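Ticket 3434: Kitting bench, bag step keeps getting kicked back to us
Opened by: Benvinda Abreu
Assigned to: Custódio Moreira
Status: open, waiting on Hirner

Benvinda, 16 Jul 2023

Hi Custódio, me again (yes, on a Sunday, I wanted to get it down while it's fresh). Quick background for whoever else reads the ticket. When Lakar put the Hirner cell in, the deal was that it would do the picking and bagging for the badge kits and we'd do the checking. Mostly that's how it goes and I like it, my wrists like it even more! But the bag step has been faulting again, and every fault lands on the bench as a hand job.

Friday's order was 775 kits for Ramalho. The cell stopped with "bag not separated" over and over. I cleared it the way the sheet says: open the guard, take out the bag, reset, resume. It runs for a bit and does it again. Udel on second shift gets the same thing.

What I tried so far:
- wiped the suction cups, no change
- swapped to a new pack of bags, better for 10 kits and then back to the same
- turned the air down one notch, worse, so I put it back

Custódio, reply

Thanks, that's a really useful list. Leave the air where it is. My money's on static, those clear bags love to cling. Could you hold on to a couple of the ones it spits out and keep them with the kit box? I'd like to see if they're creased in the same spot. And are you okay for people on the bench?

Benvinda, reply

Will do. People-wise, so-so. The plan had one person per shift on checking, and that's fine on a good day, but when the cell sulks that one person is checking AND bagging AND walking over to reset it. Udel says he misses the old line, where you could at least talk to someone. I don't miss it, but I'd like a second pair of hands on the 1,000-kit orders until this is sorted. Could we ask for that through September?

Bags are in hand over the bench now, next to the box with the packed items. 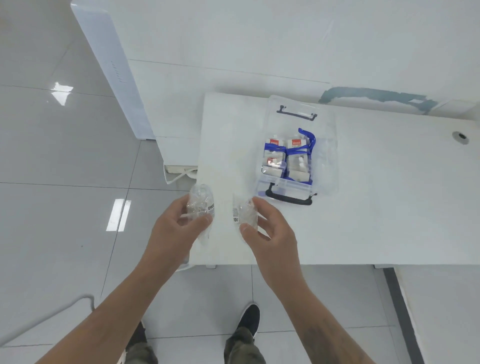

Two of the clear UHOO bags side by side, storage box behind.

Custódio, reply

Got it, thanks. I've sent the fault log to Hirner and asked about an ionizer bar for the bag feeder. I also put in for the second person, with your note pasted in word for word (minus the sulking). Please keep adding the fault times here, even if it's the same one again.

Benvinda, reply

Okay! Starting a fresh list tomorrow, first shift. Udel will add his under mine.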